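Chapter 7
Soft Packs: Film, Folds and Reseal Labels 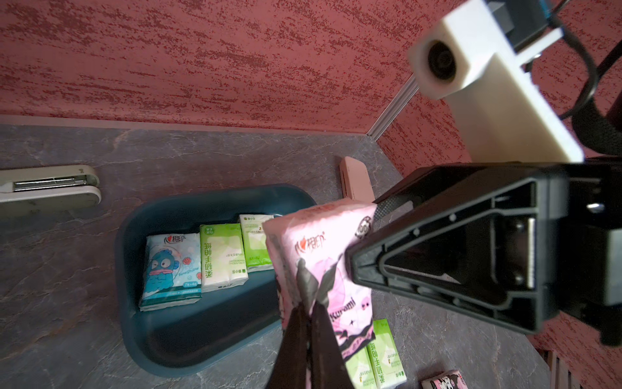
7.1 Scope of the Chapter

Chapter 6 dealt with cartons and other rigid containers, in which the package holds its own shape. In a soft pack the product does part of that work. A stack of folded tissues keeps the film flat, and the film keeps the stack from spreading. Neither part can be specified alone. This chapter covers small packs made from a single web of plastic film: pocket tissues, wet wipes and similar folded goods. Pouches with a gusset are treated in Chapter 8.

By the end of the chapter the reader should be able to:

- name the parts of a flow-wrapped pack and the order in which they are formed
- calculate the web width needed for a given product stack
- place printed artwork so that it stays clear of seals and perforations
- choose a peel test for a reseal label

7.2 Terms

The web is the continuous strip of film fed from a roll. The repeat length is the distance from any point in the printed pattern to the same point in the next pack. A fin seal joins the two inner faces of the film and stands up from the pack until it is folded flat. A lap seal joins an inner face to an outer face and uses less film, but both faces must be able to bond. End seals close the pack at each end of the repeat. Registration is the agreement between the printed pattern and the cuts.

7.3 Web Width

For a rectangular stack, the web must pass once around the product and supply the seal. With a fin seal the minimum width is

W = 2(a + b) + 2f + c

where a is the stack width, b is the stack height under light pressure, f is the fin depth and c is the clearance. The value of b should be measured on finished stacks from the folding machine. Hand-folded samples give a larger figure, and the resulting pack will be slack.

Worked case. The Brenmont line was set up for a web of 206 mm. After a change of tissue supplier in October, stack height fell and the packs began to wrinkle along the long edges. Vasylyna Kravchuk measured 30 stacks and recalculated the width. Her report, reprinted in Appendix C, recommended a narrower web and no change to sealing temperature.

7.4 Artwork Near the Opening

Characters, logos and lettering are usually placed on the front panel. Small type should not cross a perforation, where a slight shift in registration makes it hard to read. Karpenko's rule, used in the exercises, keeps all type at least 4f from the end seals.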